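Accueil Guides Pince à main Entretien Pièces Contact

4.3 Remplacer et régler les patins des doigts

Bonne nouvelle : c'est l'opération la plus agréable de tout le manuel ! Avec des patins neufs et bien alignés, la pince Evon retrouve une prise d'une douceur étonnante, même sur des fruits ronds ou un légume long et lisse.

Il vous faut : un jeu de 2 patins Lastier (réf. 926), la petite clé du coffret, un chiffon sec.

1. Éteignez la pince et posez-la à plat, doigts vers l'avant.
2. Ouvrez les doigts à fond, à la main, sans forcer sur les biellettes.
3. Desserrez la vis du patin usé, puis tirez-le dans l'axe du doigt.
4. Essuyez le logement. Le moindre grain de poussière décale le patin, prenez votre temps !
5. Glissez le patin neuf jusqu'au déclic et resserrez sans bloquer.
6. Refermez lentement : les deux pointes doivent se rejoindre bien en face.
7. Terminez le serrage, puis ouvrez et fermez 12 fois de suite.

ATTENTION : gardez les doigts loin des pivots pendant l'étape 7.

Note : si une pointe reste en retrait, reprenez à l'étape 5. Delphine Nguyen-Tran, à l'atelier Eswood, conseille de régler toujours le côté gauche en premier, et franchement, ça change tout.

4.4 Essai de prise

8. Étalez une nappe sur une table dégagée sur les côtés et disposez-y des fruits de tailles variées, un concombre et une passoire.
9. Commencez par le concombre, pris par le milieu, puis passez aux oranges.

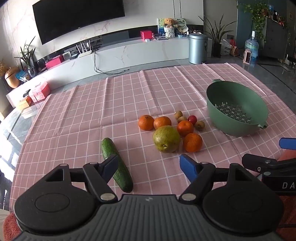

10. Déposez chaque pièce dans la passoire sans la lâcher de haut. Une peau marquée indique un serrage trop fort : revenez à l'étape 5 et recommencez, le réglage vient vite !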